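Home > Home and Workplace > Windows and Glass

Tape marks on a glass entrance with frosted film on the lower panes

Renata Alarcón
Posted in February, 2 replies wanted, 3 received

We rent a ground floor unit at Bednarek with a full glass front. The glass goes up high in black metal frames and the lower part has frosted film on it, with clear glass over that. The front gets sun for most of the day. Over time people have taped notices to the glass, taken them down, and put new ones up a bit to one side. I now have to get the whole entrance clean before the lease inspection.

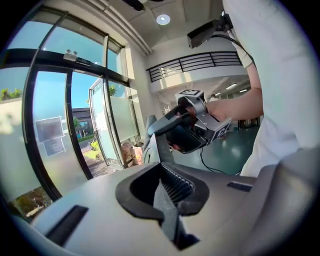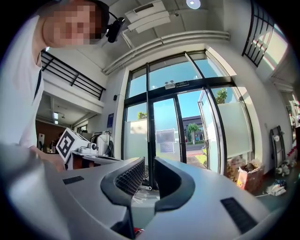
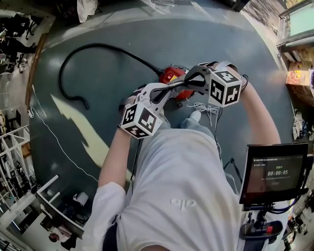 How do I get old sticky tape and the glue it leaves behind off the glass without damaging the frosted film next to it?

Bronisława Kalinowski

Warm water with a few drops of washing-up liquid, left on long enough to soak in, will shift most paper tape and a lot of clear tape. For the glue that stays behind, use isopropyl alcohol at 70 per cent on a cloth, on the bare glass only, and keep it a hand's width away from the edge of the film.

I cleaned shop fronts for a living for a good while and this is how I would go about it.

First find out which side the film is on. Run a fingernail very lightly over the edge of the frosted area, once inside and once outside. You will feel a small step on one side. Most of it is fitted on the inside. If the tape is on the other side of the glass from the film then you have much less to worry about and can work more or less as you like. If they are on the same side, carry on reading.

Do it early in the morning or when the front is in shade. On warm glass the soapy water dries before it has done anything, and the alcohol goes even quicker. You also get streaks that you can't see until the sun moves round.

Take off any paper that will come by hand. Pull slowly and keep it low and flat against the glass. If you pull straight out towards yourself the backing comes off and the glue stays where it is.

Wet a piece of kitchen roll in the warm soapy water, fold it so that it just covers the tape and press it on. It should hold itself up. Give it a quarter of an hour, and wet it again if it starts to dry at the corners. After that the tape ought to roll up under your thumb. If you need a tool, use a plastic scraper, the kind sold for ceramic hobs. A lot of people will tell you to use a razor blade. I have used one on plain glass thousands of times, but I would not take one anywhere near film, and if your glass turns out to be toughened you can drag a bit of grit along under the blade and leave a scratch the length of your arm.

What is left will be a greyish patch with dust stuck in it. Put the alcohol on the cloth and not on the glass, so it can't run down. Rub in small circles from the outside of the patch inwards and turn the cloth to a clean part often, or you are only moving the glue about. Two or three goes may be needed. Then wash the pane with clean water and a squeegee and wipe the blade of the squeegee between pulls.

Where there is tape on the film itself, leave the alcohol in the cupboard. Soapy water only, a soft cloth, and a lot of patience. Some films have a printed surface and it can come away with the glue. Start on a low corner where it won't be noticed. If the film is already lifting at that edge, don't let water sit there, it will creep in behind.

Don't use anything with ammonia in it on film, and no scouring pads, including the ones that say they are for non-stick pans.

The black frames are probably painted or powder coated. Soapy water is fine on them. The alcohol should be fine as well if it is wiped off straight away but I would try it somewhere hidden first.

How long has the film been up, and do you know who fitted it?

Renata Alarcón

Thank you, that is very clear. The film went up 3 years ago, before I took over the lease. There is an invoice in the folder from a firm called Draltden but it only says "frosted film, lower panes, supply and fit". I felt the edge as you said and it is on the inside. The tape is on both sides, annoyingly.

I did the outside first this morning, before the sun got round. The wet kitchen roll worked on all the paper tape and on one of the clear pieces. The older clear tape has gone yellow and hard and it breaks into bits when I try to lift it. I haven't touched anything on the film yet.

The other thing I should have asked is what to do about the floor by the door. It's a dark floor and every bit of dust shows on it, and I have managed to drip soapy water on it so there are now pale spots.

Bronisława Kalinowski

Yellow and brittle means the sun has cooked it. Soak it for longer, an hour if you can keep it wet. A bit of cling film pressed over the wet kitchen roll will stop it drying out. If it still comes off in crumbs, put a thin smear of cooking oil over it, leave that overnight, scrape with the plastic scraper in the morning and then wash the oil off with washing-up liquid. Outside glass only. Oil on the film will leave a see-through patch that you will be looking at for a long time.

The spots on the floor are dried soap. Clean warm water with nothing in it, a mop that has been wrung out hard, then dry it with an old towel. Put a towel along the bottom of the glass before you start the inside. Dark floors are better with less product on them. Most of the dull look people complain about is old cleaner that was never rinsed off.

Before you mop, get any leads and hoses up off the floor and sweep or vacuum. If you mop over dust you get lines of grey paste along the edges, and they show up badly on a dark colour.

glassdoor_pete

just use Galtolum spray, it takes anything off. 4 squirts and wipe. did our whole front in half an hour

Renata Alarcón

Is that all right on film? The label I found online only mentions glass, tiles and metal.

glassdoor_pete

no idea about film, ours is plain glass

Bronisława Kalinowski

If the label doesn't mention film I would keep it for the outside. Those sprays tend to have solvent in them and the mist drifts further than you think. Put it on a cloth if you do use it.

M. Hollis

I'd like to add something on the landlord side, as I have been through two of these inspections.

Check your lease for what it says about the film before spending days on it. In ours the film counted as a fixture, and they only cared whether it was peeling or torn. Small marks were put down as wear. With a full glass front they looked much harder at the door closers, the seals at the bottom of the doors, and whether all the safety signs were still up and readable. Take pictures of each sign before you clean round it so it goes back in the same place.

If the film does get damaged you may be able to have one pane redone and leave the rest. I was quoted 166 for a single lower pane by Veteck, including taking the old piece off. The new piece looked a bit whiter than its neighbours to begin with and I had to know which one it was to see it after a summer of sun.

To stop it happening again, don't put tape on the glass at all. There are clear pockets that hold on by static, or by small suckers, and you slide the notice in and out. The static ones fall off if the glass is dusty, so clean the spot first and let it dry. They don't hold well on frosted film, where the surface is a bit rough. Keep them on the clear panes. If you must use tape, use low-tack masking tape and change it every month before it bakes on. Fold one end over on itself so there is something to get hold of later.

Put the notice on the inside facing out if you can. Outside, damp gets into the paper and it goes wavy, and the tape is harder to get off again.

Renata Alarcón

That's useful, I had not thought of looking in the lease. It lists "window film and door furniture" under things to be kept in good order, so I suppose peeling would matter and a faint mark wouldn't.

An update for anyone who has the same job. The oil overnight did work on the yellow tape outside. It took about twenty minutes per patch in the morning, including washing it off. On the inside clear panes I used the alcohol on a cloth and that went well once I got used to turning the cloth over. On the film I have only tried one low corner with soapy water. The tape came up and left a slightly shiny square which I can see from the side and can't see from straight on. I'm going to leave the last two bits as they are until I have spoken to the landlord.

The floor dried without spots after plain water and a towel.

Bronisława Kalinowski

The shiny square is a trace of glue filling the texture. Go over it again with warm soapy water and a soft toothbrush, no pressure, and pat it dry. It may take a few tries over a few days. Leave it alone if the surface starts to feel furry.

Renata Alarcón

Will do. I have ordered the static pockets for the clear glass.

Log in to reply to this thread
More in Windows and Glass: Water marks on black window frames / Door closer too fast in the wind / Removing window film in one piece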